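The rules at Panham fit on one sheet. "Stop the arm before you reach in - every time," says the safety lead, who wrote them with two technicians from Virkow.

New staff watch for five shifts before running a drawer task alone. "We used to allow three. It was too short."

Every stop gets logged, 572 so far.

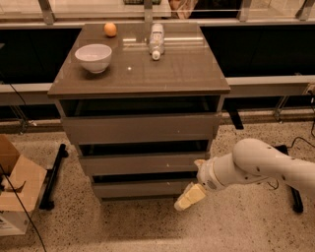
"People hate the paperwork," she says. "But if a stop isn't written down, the next shift can't learn from it."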